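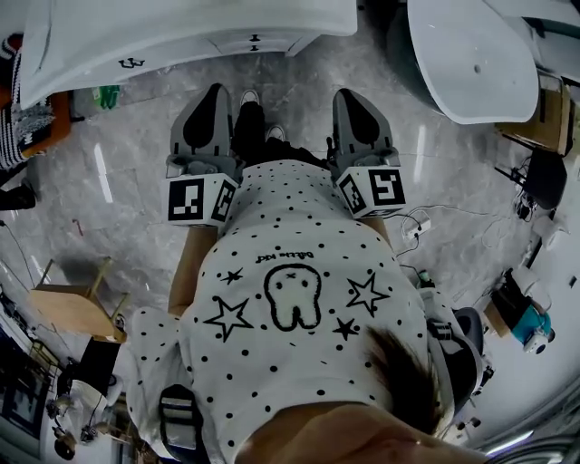 ゲストベルグ・コメディの夕べ　出演者と運営スタッフの募集

私はアブラ・カナーンと申します。ゲストベルグという小さなクラブで、月に一度、スタンドアップコメディの会を開いています。日本語は大人になってから勉強しましたので、文章に少し硬いところや変なところがあるかもしれません。意味が分かりにくい場合は、遠慮なくメールで質問してください。

会の言語は日本語と英語の両方です。一人の出演者が途中で言葉を変えてもかまいません。私自身は最初の五分を日本語で話し、残りを英語で話すことが多いです。お客様の半分くらいは日本語が母語の方で、残りの方はいろいろな国から来ています。

今回は一月の特別公演と、その後の定例会のために、次の方々を募集いたします。

新人枠の出演者

持ち時間は一人五分です。舞台の経験がまったくない方も応募できます。ただし、五分のネタを最後まで自分で書いた方に限ります。他の人のネタ、インターネットで見つけた冗談の翻訳、映画のせりふを並べたものは受け付けません。

以前、応募の動画を見ていて、有名な海外の芸人のネタをそのまま日本語にしたものがありました。話し方はとても上手でしたが、出演はお断りしました。翻訳も立派な仕事だと思いますが、この会の目的とは違います。

新人枠は毎回四組までです。コンビも歓迎しますが、持ち時間は同じく五分です。

中堅枠の出演者

持ち時間は十五分です。人前で十分以上のネタを三回以上したことがある方を対象とします。場所はライブハウスでも、居酒屋でも、大学の学園祭でも結構です。応募のときに、いつ頃、どこで行ったかを簡単に書いてください。

中堅枠の方には、公演の前に一度、構成の相談の時間を設けます。担当はローランド・エルウッドです。彼はロメッティという即興の劇団で長く演出をしていました。厳しいことも言いますが、ネタを書き直すように命令することはありません。相談を希望しない場合は、応募のときにその旨を書いていただければ大丈夫です。

音響と照明のスタッフ　一名

会場の機材は古いですが、むずかしくはありません。マイクは二本、照明は前と横だけです。大切なのは、出演者の残り時間が一分になったとき、客席の後ろから小さい明かりで知らせることです。これを忘れますと、全体の進行が遅れます。

日本語または英語のどちらかで、仕事の指示が理解できれば応募できます。経験がある方を優先しますが、リハーサルの日に前任のアラバ・ヌツガーから引き継ぎを受けることができます。

受付と会場案内のスタッフ　二名

お客様の名前の確認、当日券の販売、遅れて来た方のご案内をお願いします。ネタの途中で客席に入ると出演者の集中が切れてしまいますので、遅れた方には拍手のときまで入口で待っていただきます。怒る方もたまにいらっしゃいます。落ち着いて話せる方に向いている仕事だと思います。

日程と会場

定例会は毎月一回、土曜日の夜です。開場は十八時、開演は十八時半、終演は二十一時の予定です。出演者の集合は十六時、スタッフの集合は十五時半です。

会場はパンコム・ホールの地下一階です。客席は固定で、満席になると立ち見は入れられません。入口の階段は急で、エレベーターがありません。階段の利用がむずかしい方は、応募の前にご相談ください。荷物用の入口が一階の裏にありますが、使うには会場の許可が必要です。

一月の特別公演だけは、同じ建物の二階にある大きい部屋を使います。特別公演では、ストックデールの名前で活動しているベリル・エントウィッスルが司会をします。彼女は録音の仕事もしていますので、この日の公演は音声で記録する予定です。録音されたくない出演者は、その部分を外しますので、集合のときまでに申し出てください。

謝礼について

お金のことは最初にはっきり書いたほうがよいと思いますので、ここに書きます。

新人枠の方には謝礼がありません。その代わり、出演料や参加費をいただくことも、チケットの販売をお願いすることもありません。飲み物を一杯お出しします。

中堅枠の方には、一回の出演につき3,892円をお支払いします。中途半端な金額に見えると思いますが、前の年の収入から会場費などを引き、残りを出演の回数で割った数字です。計算の表は希望する方にお見せします。

音響と照明、受付のスタッフには、一回につき七千円をお支払いします。交通費は別に千円までお出しします。どちらも終演後に現金でお渡ししますので、領収書に署名をお願いします。

ネタの内容について

政治、宗教、家族、病気、恋愛など、話題の制限はありません。ただ、次のことはお断りしています。

客席にいる特定の方の外見や発音をからかうこと。
実在する個人の住所や職場が分かるように話すこと。
決められた時間を二分以上過ぎても話をやめないこと。

三つ目は内容の問題ではありませんが、これまで一番困ったのがこれでした。時間を過ぎた場合は、音楽を流して終わりにします。

応募の方法

件名に「新人枠」「中堅枠」「音響照明」「受付」のどれかを書いて、メールでお送りください。本文には次のことをお願いします。

お名前（舞台で使う名前だけでも結構です）
連絡がつくメールアドレス
出演またはお手伝いができる月
出演の方は、ネタの動画または音声へのリンク
スタッフの方は、これまでの経験を500字以内で

動画は携帯電話で撮ったもので十分です。編集はしないでください。自分の部屋で一人で話しているものでもかまいません。笑い声が入っていなくても、選考には関係がありません。

新人枠は三分から五分、中堅枠は八分以上の長さでお願いします。動画を公開したくない方は、限定公開にしてください。選考が終わりましたら、私たちの手元の記録からリンクを消します。

選考について

応募は私とローランド、それからベリル・タプリーの三人で見ます。一度目は別々に見て、感想を書いてから話し合います。前回の募集では13組から応募をいただきました。全員にお返事をいたしましたし、今回も同じようにするつもりです。お返事まで二週間ほどお待ちください。

選ばれなかった方にも、希望があれば短い感想をお送りします。感想が必要な方は、メールの最後に「感想希望」と書いてください。日本語と英語のどちらがよいかも教えていただけますと助かります。

一度選ばれなかった方が、同じネタを直してもう一度応募することも歓迎します。

お問い合わせ

電話での受付はしておりません。応募用のメールアドレスは、このサイトの「連絡先」のページにあります。件名がないメールは迷惑メールの箱に入ることがありますので、ご注意ください。

会の様子を先に見たい方は、受付で「応募を考えています」とおっしゃってください。一回だけ、当日券を半額にいたします。終演後は片付けがありますが、二十一時半までは出演者も会場に残っていますので、質問がある方はそのときに声をかけてください。

ゲストベルグ・コメディの夕べ
主催　アブラ・カナーン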